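28/05/2018

Floor, main room. Start 8.30, Santeri and me, Jérémie from after lunch.

Aim for today – get the marble clean enough that we can decide on polish or no polish before the shelving goes back. Everything movable went into the corridor on Friday, apart from the tall cabinet which nobody wants to lift twice. Corridor is now nearly impassable. Hường has asked for a gap wide enough for the post trolley, have made one, please don't fill it up again.

Dry sweep first, soft broom, window end to door. Then vacuum with the brush head only. NOT the hard head, it has a metal lip and Josiane found a scratch after last time, by the radiator. May be an old one. Can't prove it either way so brush head from now on.

Swept up: grit mostly, two washers, a dead biro, the missing key for the stationery cupboard (!!). Key back on its hook, Timothée told, he's already ordered a new lock. Ah well.

Wash. Tried the Pleseteck stone soap on a patch under the window, quantities as on the bottle, 11 ml to the litre as near as the syringe will go. Left it five minutes, wiped, rinsed, dried with a cloth. No dulling I could see with the torch held low. Did a second patch with plain warm water and a bit of washing up liquid from Leclerc. Near enough the same result, but the washing up one felt slightly tacky after, and it took three rinses to get rid of. So stone soap for the whole floor.

Reminder for anyone who wasn't here in December: no vinegar, no limescale spray, no lemon anything. The dull ring near the sink is from somebody's descaler. It won't wash out, it's etched, only repolishing will shift it.

Method as done, for the next person:
two buckets, one soap, one clean
flat mop wrung nearly dry
a strip at a time, working back to the door
change rinse water when you can't see the bottom of the bucket
dry towel round the mop head straight after, don't leave it to air dry or you get tide marks

Got through 16 litres of rinse water which is more than I'd thought. The tap in the corridor is slow so fill both buckets before you start, not one at a time like I did.

11.15 stopped for coffee. Half done. Difference between the two halves quite clear from the doorway, the old half looks yellow next to it. Santeri thinks that's old wax. I think its just dirt. Did a rub test with a white cloth and a drop of spirit, cloth came up faintly brown both times, so inconclusive, we are both right.

Tape residue: worst bit of the job. The old Matix floor tape has left glue lines all along where the benches used to be. Plastic scraper takes off the thick stuff, held flat. Then a cloth with spirit, wait a minute, rub. Don't use the blue pads. Did the long line and half of the short one. Remaining bit marked with pencil on the skirting – please leave the pencil marks till it's finished.

After lunch, Jérémie did the edges on his knees with a nail brush, much better than the mop gets. Says the joint by the door is crumbling and he can lift bits out with a fingernail. Told him to stop lifting bits out.

Dull patches. Went over the open part of the floor with the torch from low down, marked the worst ones on the plan (pinned inside cabinet door). Most of them are where chairs used to roll. Felt pads won't help on castors so either a mat or different chairs, to discuss.

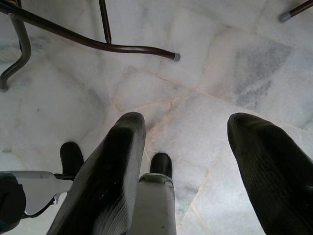

Polish question. Wet pad, 1000 grit, by hand, on one small square behind the cabinet where it won't show. Two minutes, light pressure. Came up smoother to the touch but a bit greyer than its neighbours, so it would need the finer pads after or it'll look patchy. We don't have the finer pads. Trondeo do a set, Josiane has the catalogue, I haven't looked at the price and am slightly afraid to.

My feeling is leave it. Clean pale marble with a few dull patches is fine for a work room. Timothée would like it shiny for the visit. Shiny also means slippery, and we carry heavy things in here.

Sealer: water drop test in one spot, wiped off after ten minutes, left a darker mark which faded by the time we packed up. So it does soak in, so whatever sealer was on there has gone or was never there. Needs doing before the benches come back. Repeat the test near the window tomorow when its properly dry.

To do
– finish short glue line
– joint by door, ask Hường who did the last repair
– new mop heads, the grey one is finished
– felt pads for bench legs, 11 left in the tin, need more
– towels home to wash (me)

Door wedged open overnight, window on the latch. Shoes off till Wednesday please, or the overshoes in the box.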